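Payment Systems and Markets
Unit 6 handout: Clearing and settlement in card and account payments
Prepared by Els Prins, revised 10 June 2021

Read this before the seminar. The worked case uses Dunstan, a small retail bank, and Birell, a payment institution that holds its client funds at Dunstan.
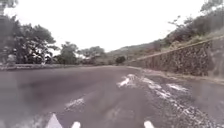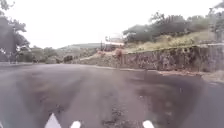
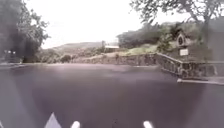

6.1 Terms

Authorization is the check that the payer has the funds or credit and that the issuer accepts the transaction. No money moves at this stage.

Clearing is the exchange of transaction records and the calculation of what each party owes.

Settlement is the final transfer of money between the institutions. In most card schemes it takes place after clearing, often on a later business day.

Students often mix up clearing and settlement in written work. Keep them apart in the assignment.

6.2 Gross and net settlement

Under gross settlement each payment is settled on its own, in full. The sender needs enough liquidity for every payment at the moment it is made. Under net settlement, payments are added up over a cycle and only the difference is transferred.

Suppose Dunstan's customers send 1,676 to Birell's customers in one cycle, and 100 goes the other way. Gross settlement moves both amounts. Under bilateral netting Dunstan pays Birell 1,576 and the cycle is closed.

Netting saves liquidity but creates credit exposure during the cycle. If Dunstan fails before settlement, Birell may already have credited its own customers. Schemes deal with this through prefunding, collateral or a loss-sharing rule – see the reading by Leinonen, section 2.

6.3 Safeguarding

A payment institution does not take deposits. Client money is normally held in a segregated account or covered by an insurance policy or guarantee. Segregation protects the client against the failure of the institution. It does not by itself protect against the failure of the bank holding the account.

6.4 Preparation for the seminar

Redo the calculation in 6.2 with a third participant, Vedum, which receives 32 from Birell and sends nothing. Give the multilateral net position of each participant and check that they sum to zero.

Wiremu Doolan takes the seminar group. Send questions on the reading to Emil Rüegg.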